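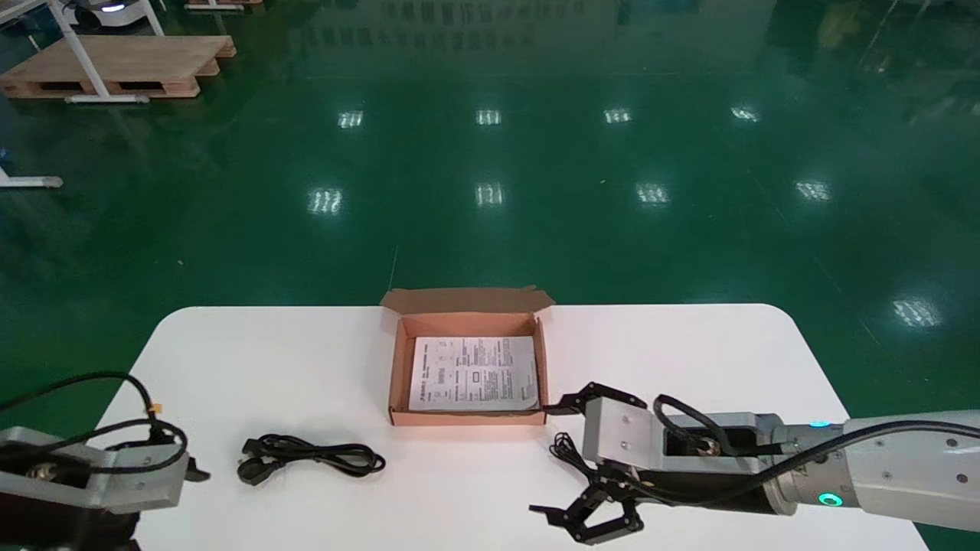 Asked by a member in Coast and Shore:

My sister says anything that washes up above the tide line belongs to whoever finds it, and I don't think that can be right. We walk the beach at Prondon most weeks and on Wednesday there was a big plastic float at the north end, the sort used under pontoons. It is blue, up to 3 metres long, and has barnacles and weed all over the underside. There is a number stamped on one end, 1,017, and no name that I could find.

Two things I would like to know. Who do I report it to, and can it be scraped clean and left where it is in the meantime? A few people have already been pulling bits off it. The council phone line gave me a recorded message about bins.

3 answers

Answer 1
Your sister is wrong. Something lost from a harbour or a boat still has an owner after it comes ashore, and in the UK you are supposed to report wreck to the Receiver of Wreck. There is a form online. Give the position, the number on the end, and the size. If you can get a grid reference off your phone, put that in too, as "north end of the beach" will mean something different to whoever reads it.

Ring the harbour office at Malell as well. They lost part of their visitor pontoon in the gales and were still missing floats when I last went in. I don't know if theirs were numbered. They are only open in the mornings.

Please don't let anyone roll it back into the sea. A float that size is hard to spot from a small boat, and worse after dark.

Answer 2
finders keepers round here mate, we had one in the garden for years as a planter

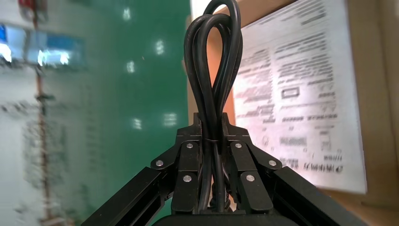 Leave the barnacles alone, was the advice from Grolater, and I would go along with that. Scraping them off on the beach just puts them on the beach, and if any of it has come from a long way off you could be helping something settle that shouldn't be there. Barnacles out of water will die in time, but some of the other things that live in among them can hang on in damp weed for longer than you would think.

What I would do:

Photograph the growth close up, with a coin or a ruler next to it for scale. Get the underside if you can see it without moving the float. Send the pictures to your local wildlife trust or records centre and say where and when it was found. Goose barnacles (the ones on long rubbery stalks) usually mean it has been adrift in open water for a good while. If they are all the ordinary flat grey sort it may well be local.

Keep dogs off it. Mine ate some weed from a washed-up fender and was ill for two days.

As for moving it, a float like that can weigh a lot more than it looks once it has let water in. The one that came in below the Ghoneim slipway needed a tractor, and the farmer charged 20 pounds towards diesel. It had foam inside which had started to break up, and we were picking up white beads for weeks – so if yours is cracked, tell the council that first, it might get them out sooner.

Comment from the asker
Thanks both. Malell have asked for a photo of the number. It isn't cracked as far as I can tell but I'll look again at low water. Form is sent.

Viewed 800 times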